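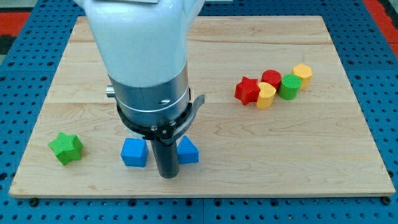 # La fianza, al final del contrato

Los conflictos entre arrendadores e inquilinos rara vez comienzan el día de la firma. Suelen aparecer meses o años más tarde, cuando se devuelven las llaves y ambas partes recorren la vivienda con recuerdos distintos de cómo estaba el parqué, la encimera o la pintura del pasillo. De ese recorrido depende el destino de la fianza, una cantidad que para muchos arrendatarios constituye la entrada del siguiente alquiler.

La gestora Plustura, con sede en Brakholm, ha revisado los expedientes de devolución tramitados en su cartera de 1.000 viviendas arrendadas. El estudio, publicado el 6 de enero de 2021, señala que el 23 % de las devoluciones dio lugar a alguna discrepancia formal entre las partes. En la mayoría de esos casos, el inventario de entrada estaba incompleto, carecía de firma o no se había redactado.

«El inventario se trata todavía como un anexo menor», afirma Theophilus Darko, responsable de arrendamientos de la entidad. «Se dedica una mañana entera a negociar la renta y cinco minutos a comprobar el estado de las persianas. Cuando surge la discusión, el documento que debería resolverla dice únicamente que la vivienda se entrega en buen estado».

## Desgaste y daño

La distinción entre el deterioro propio del uso y el daño imputable al inquilino es el punto más controvertido. Una pared que ha perdido tono tras varios años de ocupación se considera, por lo general, desgaste ordinario. Una puerta con el tablero perforado admite poca discusión. Entre ambos extremos queda un terreno amplio: juntas ennegrecidas, suelos rayados bajo una silla de trabajo, electrodomésticos que dejan de funcionar cuando ya habían superado su vida útil razonable.

Los expedientes analizados muestran una tendencia de los propietarios particulares a reclamar el valor de reposición a nuevo, sin aplicar depreciación alguna. Darko considera que esa práctica perjudica al propio arrendador, pues una reclamación desproporcionada resta credibilidad a las partidas que sí están justificadas. La gestora recomienda conservar la factura de compra de los elementos principales y anotar en el inventario el año de instalación.

También los inquilinos cometen errores frecuentes. El más habitual consiste en dejar de pagar la última mensualidad y dar por compensada la fianza, pese a que ambas obligaciones tienen naturaleza distinta. Otro es no comunicar por escrito las averías leves. Una fuga bajo el fregadero, notificada a tiempo, corresponde normalmente al propietario; la misma fuga, descubierta a la salida con el mueble hinchado, abre un debate sobre la diligencia del ocupante.

## El programa de Mahama

En el distrito de Mahama, la oficina de mediación residencial Ondon mantiene desde marzo un servicio al que pueden acudir las partes antes de iniciar la vía judicial. El procedimiento se abre a petición de cualquiera de ellas y concede 15 días para aportar documentación. Transcurrido ese plazo, se celebra una única sesión y el mediador formula una propuesta de reparto, que no es vinculante.

Wumpini Gyamfi, coordinadora del servicio, explica que la mayor parte de los asuntos se refiere a importes modestos. «Son cantidades por las que un propietario no contrataría a un abogado y que un inquilino, en cambio, necesita recuperar pronto», indica. A su juicio, la demora genera tanta tensión como la cuantía: hay arrendadores dispuestos a devolver casi todo que retienen la suma completa mientras esperan un presupuesto de pintura.

Para evitarlo, Ondon propone la devolución parcial inmediata de la parte no discutida, con retención exclusiva del importe correspondiente a los daños alegados. Plustura ha incorporado esta cláusula a sus contratos nuevos y la ofrecerá en las renovaciones.

Ambas entidades coinciden en aconsejar una visita previa a la salida, con antelación suficiente para que el inquilino pueda efectuar reparaciones por su cuenta. El acta de esa visita debe firmarse por duplicado e incluir la lectura de los contadores, el número de juegos de llaves y una relación de las incidencias por estancia. Los modelos de inventario y de acta pueden solicitarse en las oficinas de Ondon.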